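Hiring a small motorhome at Ferkberg: your questions

4 min read

We get many messages before the summer, so I have collected the answers to the most usual ones. Prices are correct on June 15, 2023. – Hsiu-ying Hsiao

Which van should I take for two people?

The Skodeo is enough for most couples. The bed is fixed across the back, so you do not have to build it every evening. If one of you is tall, ask for the Clollow, where the bed goes lengthwise.

Can I drive it with a normal car licence?

Yes, all our vans are under 3.5 tonnes. We ask that you have held your licence for two years.

How much is the deposit?

The deposit is £800, taken by card on the morning you collect. It goes back to the same card when the van has been checked. A full week in August costs £1,179 in the Skodeo, with insurance for two drivers.

Do I need to bring a table for outside?

No, a folding table and two chairs are under the bed. In the evening you may also eat at the big tables on our arrival site, also if your hire begins only the next day. 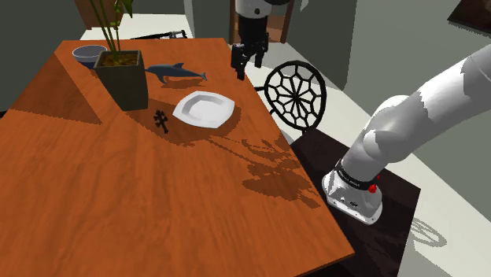 A plant and a blue bowl on the table.

What is in the kitchen?

Two gas rings, a small fridge, pans, and plates and bowls for four. Please wash everything before you return the van. We charge £38 if we must do it for you.

How long does the water last?

The fresh tank of the Skodeo holds 31 litres. With careful washing-up this is two days for two people. The grey water must be emptied only at a marked drain, never on the grass. 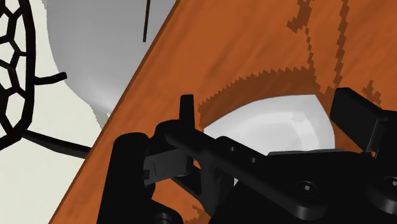 The toilet cassette is separate from both tanks and has its own small window, which turns red when it is nearly full. Do not wait for the red – it is heavy by then.

Can I take my dog?

One dog is fine in the Clollow. In the Skodeo we do not allow dogs, as some guests have allergies and we keep this van free for them.

What if something breaks on the road?

Call the number on the sun visor first. Our repairs are done by Pathirana, and they can often explain a small problem by telephone. Please do not pay a garage before you have spoken to them.

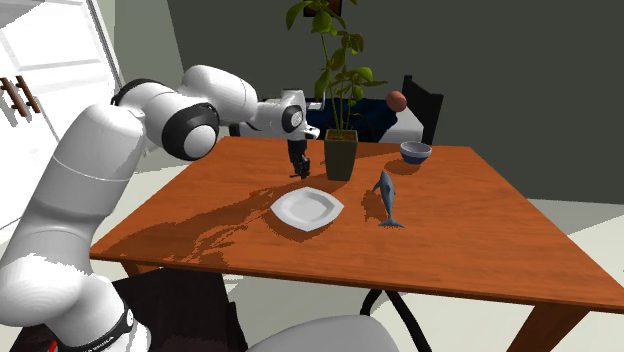 The square table and the plant.

May I return the van late?

If you tell us the day before and the van is free, yes. After noon we count an extra half day.

12 shares
3 comments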